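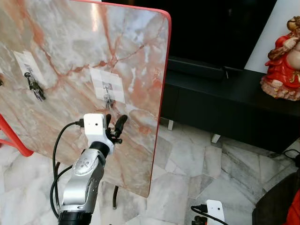
Section 8. Setting up the hook board task

These steps apply to the Vumano home practice kit with one or two arms. Finish Section 7 (arm mounting and first power-up) before you start. The hook board is the first task most owners run, and the settings you save now are used again for the towel and cup tasks.

You will need:
A flat, smooth board with a stand
Adhesive hooks with square pads
Keys on a ring
The Drostance control app, signed in

Placing the board

1. Stand the board upright and lean it back slightly. A marble-patterned board works as well as a plain one once calibration is done. Strong glare is a different matter, see the note after step 4.

2. Wipe the board and let it dry. Press each hook pad on firmly for 25 seconds. Leave enough room between hooks for the open gripper to pass without touching the next one.

3. Check that the feet of the stand sit flat on the floor. Push the top edge with one finger. If the board rocks, fix that now. The arm will not correct for a board that moves during a run.

4. Move the arm by hand until the fingertips are just below a hook, then choose Save Reach Point in the app. Do the same for every hook you plan to use.

Note: If the app shows "Low contrast," turn off the lamp nearest the board or change the angle of the board a little. Metal hooks are harder to pick out than dark ones. Save the reach point a second time after any change to the lighting.

Caution: Keep cables clear of the arm joints. Leave a loose loop at the wrist so the cable does not pull tight when the arm is raised. Route floor cables away from where people walk.

Hanging and taking down keys

5. Hang keys by hand first. Leave one hook empty so the arm has a place to move them to.

6. In the app, choose Hook Task, then Slow. Stay at Slow until you have 8 clean runs in a row.

7. Press Start and keep your hands back until the status light is steady.

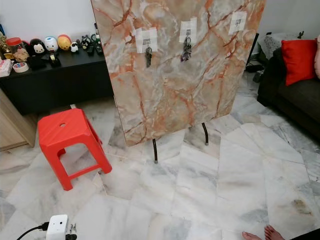
Hajji, on the owners' board: We had the grip force at the factory setting and it kept dropping the heavier ring. Going up 2 steps fixed it. I'd put that in the manual before the part about speed.

The factory grip setting suits a ring with one or two keys. For a fuller ring or one with a strap, open Grip and raise the force one step at a time, running the task once after each change. Do not raise it more than three steps — the finger pads wear faster above that.

Caution: Wear shoes when you stand near the board during a run. Dropped keys can land well away from the stand.

8. When you are done, choose Park and wait for the arm to fold before you switch off the power.

Care: Replace the finger pads after 1000 cycles. Pads are sold by Draltineo in packs of two. The cycle count is under Settings, Arm, Wear.

Revised 30/05/2025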